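Speaker notes - Two Arms and a Lot of Lollipops
Wirik shared workshop, evening talks, 7:30 start

OPENING
Hi all, thanks for coming up the stairs. Ask how many people have built something with one arm. Then ask who has tried two. (Wait for the groans.)

Say what the project is: Montes, a two-armed sorting cell I've been building on the back bench since March. It has to handle jars, lids, bins and small wrapped candy. I love this thing and I will talk too fast, so wave at me.

WHY CANDY
Candy is cheap, the sticks point every which way, and the wrappers shine under the lights. Great test material! A bag of wooden cubes would have made me feel clever for a week and taught me very little.

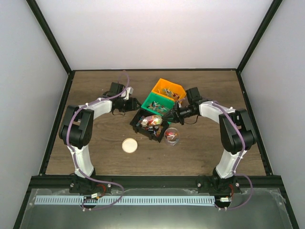

Montes at work: right gripper on the jar, over the black bin.

Talk about tilt here. My first pouring routine just rolled the wrist over as far as it would go. Now I go in small steps with a pause between them, and I keep the jar low so pieces don't bounce off the bin wall. Show the wrist angle plot, then skip the next two slides if we're past the ten minute mark.

CABLES
Spend real time on this, people always ask. Sleeve everything that crosses a joint, tie it along the links, and leave a big lazy loop at the base. Bigger than you think. My early loops were tight and I lost an afternoon to a connector that kept working itself out. Both arms bolt to the same front beam - if you copy one thing from this build, copy that. Calibration got so much easier once they shared a mount.

LIDS
My favorite part! A flat lid on a round container sounds easy until you have two grippers that both want to be in the middle. I run the motion planning in Prelleck, which handles the arms as one system, and I log every attempt. The log passed 1,000 entries last month. Best streak without a stop is 81, and yes, I did a little dance.

Point out how close the fingers get to each other, and how low the forearms have to come.
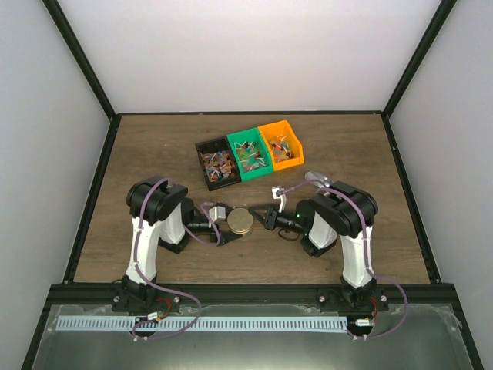 Leopoldo Escobedo asked at the practice run why I don't just put a fixed clamp on the table and save myself an arm, and he said he'd bet on the clamp for speed any day. Good point, and I should answer it properly. A clamp would be faster for one size of jar. I want to swap containers without getting out a screwdriver, and I want to learn two-arm work. Offer to race him.

WHAT'S NEXT
Softer fingertips. A proper light over the table. Hermenegildo Espinoza has offered me his old Bangate controller for a spare, so bring that up and thank him if he's in the room.

Questions, then the live demo. Home both arms BEFORE taking the lid off.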